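Chapter 4
Surface Finish and the Handling of Rounded Goods

4.1 Scope of the chapter

Chapter 3 dealt with cartons, trays and other goods having flat faces and square edges. Such goods stack, and the area of contact between one and the next can be read from a drawing. The present chapter takes up goods with curved outer surfaces. These touch their neighbors and their supports over small areas, so a load that a carton would spread across a whole face is carried at a few points.

Two properties govern the way a rounded article is stored and picked up: its curvature and its finish. Curvature sets the size of the contact patch. Finish sets the friction available at that patch and the ease with which damage to it can be found. The two are treated separately in Sections 4.2 and 4.3 and combined in Section 4.4.

4.2 Classes of finish

Three classes are used in the remainder of the book.

Matte. The surface scatters light in all directions. Shading is gradual, and the shape of the article is read from it without difficulty. Faint blotches and smudges show as changes of tone. Fine scratches are hard to find except under low, slanting light.

Translucent. Some of the light enters the article and leaves it elsewhere. Edges look softer than they are, and depth is often misjudged.

Mirror-like. The surface returns an image of the room. An inspector sees lamps, shelving and passing figures, distorted by the curve, and must look past them to find the surface itself. Dents are detected by a break in the reflected lines.

Mixed storage of the three classes is common. In the Lurard stockroom survey of January, 274 rounded articles were examined on open shelving and 102 of them stood in contact with an article of another class. The survey form is reproduced in Appendix B.

4.3 Preliminary exercise

Before reading further, the student should place a matte article and a mirror-like article side by side under the same lamp, move the lamp 200 mm to the left, and record what changes on each. The matte article will show a slow shift of shading. On the mirror-like one the highlight will travel, and its path will depend on the local curvature. 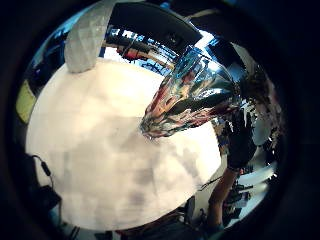 Gitau Muli objects that three classes are too few, and that satin finishes, which scatter light but keep a blurred highlight, ought to have been given a class of their own before any exercise was set.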